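Drummont Room Capture Kit: Set-up and Service Guide
Section 5. Cable faults on the floor stand

5.1 When to use this section

Use this section if the mast camera drops out during a recording, if the handset shows fault 300 (supply lost) or fault 998 (cable strain), or if the cable has been pulled, stepped on or caught in a door. It applies to all floor stands used to record household tasks for robot training.

Most dropouts come from the cable and its clips. Check these before you open the camera housing or return the unit.

CAUTION: Do not restart a recording to see whether the fault clears. A cable that has been strained can work for several minutes and then fail again, and the session will be lost from that point on.
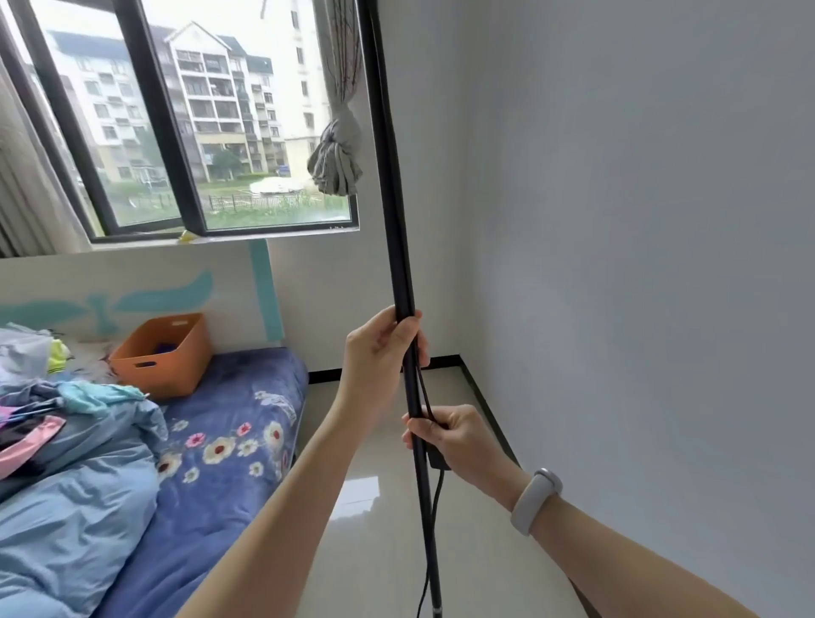
Written by Jade Zacharias, Field Service
Checked by Lutz Wegener
Revised 2020-08-03

5.2 Making the stand safe

1. End the session from the handset. Wait for the status light on the camera to go out.
2. Unplug the power supply at the wall. Hold the plug, never the cable.
3. Move the stand to a clear part of the floor. Keep clothes and bedding off the base.
4. Hold the pole with one hand for as long as you are working on the cable. A tall stand tips easily when the cable is pulled sideways.
5. Lower the top section before you reach above shoulder height.

Note: On smooth tile the base can slide. If it moves when you touch the pole, have a second person hold it.

5.3 Checking the cable along the pole

1. Start at the top. Run the cable between thumb and finger, a short length at a time, and feel for flat spots, kinks and soft places.
2. Leave a loose loop wherever the cable passes a joint in the pole. A cable pulled tight across a joint will be pinched when the pole is lowered.
3. Look at any box clipped to the pole. It must not turn or slide when you press it with one finger.
4. Look at both sides of the box where the cable passes. If the outer cover has pulled back, replace the cable. Do not tape it.
5. Let the lower end hang free and allow any twist to come out before you go on.

If you find damage, stop and go to 5.6.

5.4 Checking the run along the wall

The wall run takes most of the strain when someone walks into the stand. In the Robichaud installation, reported in November by Rhonda MacDonald, the camera faulted 8 times before the cable was checked at the wall. The conductor had broken next to a clip and the outer cover showed no mark.

1. Confirm again that nothing is plugged in.
2. Look at each wall clip. The cable should sit in the loops without being squeezed.
3. Hold the cable below the clip with one hand. With the other, take hold farther down and draw the length between your hands straight. Use light force only.
4. Look along the straight part for changes in thickness or a shiny line on the cover. Bend any such place gently. If it folds more easily than the rest, the cable is finished.
5. Check where the cable crosses the baseboard. Chipped plaster and rough edges will wear through the cover. 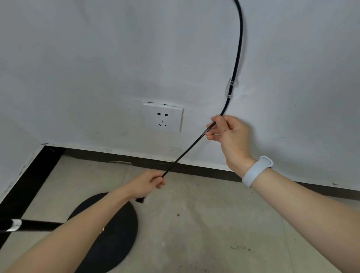 Figure 5-2. Drawing the cable straight below the wall clip.

WARNING: Look at the wall socket before you plug anything back in. If the cover plate is tilted or stands away from the wall, do not use that socket. Do not push the plate back or tighten it yourself. Tell the householder and have it looked at by an electrician. Use another socket, or cancel the session.

Note: Do not route the cable across the front of a socket. Clips go above or to one side.

5.5 Returning the stand to use

1. Seat the cable in the clips from the top down.
2. Leave enough slack at the floor for the base to be turned fully without pulling on the clip.
3. Raise the pole and lock each section.
4. Plug in the power supply and wait for the status light.
5. Record for 5 minutes with the stand untouched. Then move the cable gently by hand at each clip and watch the handset.
6. If fault 998 comes back, replace the cable even if you found no damage.

5.6 Replacing and reporting

Use only the cable supplied with the kit. Longer cables have been tried at the Lindau site and gave fault 300 under load.

Cut the old cable through near the plug so that it cannot be used again, and put it in the return bag. Write the room, the fault number and the place where you found the damage on the label. Bags go to Gaétan MacDonald at the Dredau workshop.

Report a loose or damaged socket separately, on the site safety form, on the same day. Do not book another session in that room until the form has been signed off.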